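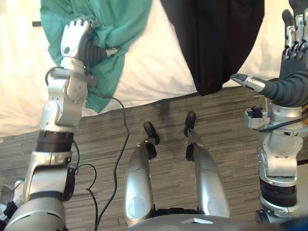

Sorting out clothes at home: your questions answered

Most of the letters we get at Pendulby come from people who have pulled everything out of the closet, put it all on the bed, and then lost heart. We understand completely, because we have all sat down in the middle of it ourselves! A plain white sheet over the bed is a real help, and a teal green piece and a black one held up against it show very well how much easier it is to judge a color, a crease or a faded patch when there is no busy pattern behind. The questions that follow are the ones that come up most often, and Leire Palacios and I have tried to answer them the way we would at our own kitchen tables.

Do I really have to take everything out at once?

No, please don't, unless you have a whole free day and a good deal of patience. One drawer or one short stretch of rail is plenty for an evening. Our first handout told people to empty the entire closet, and we had 14 replies from readers who ended up sleeping on the couch - so we changed it.

Should I hold each piece up, or can I go through the pile by touch?

Hold it up by the shoulders or the waistband and let it hang for a moment. You will see a dropped hem or a stretched neckline that you would never notice in a heap. Dark clothes are the ones to be slow with, and I like to take mine over to a window, where black and navy stop looking like the same thing.

What about clothes that are clean but badly creased?

Give them a good shake and put them on a hanger overnight in the bathroom. Many cottons and most knits will come back nicely on their own. If you find you have been avoiding a shirt for a year only because it needs ironing, you may already have your answer about that shirt.

Fold or hang?

Sweaters and T-shirts get folded in our houses, and anything woven with a collar goes on a hanger. Pants can go either way. Samran Khunthong wrote to us in April to say she rolls hers, and I tried it and rather liked it, although my husband's work pants came out looking like bread.

I can't decide on some things. Where do they go?

In a bag, with the date on a slip of paper, at the back of the closet. I wrote Sep 9, 2025 on mine this morning and will look again when the winter coats go away. Mine is mostly scarves, I'm afraid.

Can I send my unwanted clothes to you?

We would love to take them, but there is no room in the office for more than a few bags. The Skurton drop-off point accepts clean clothing in any size, with shoes tied together in pairs. Please leave out pillows and duvets, which have to go to the Yadav Street collection instead.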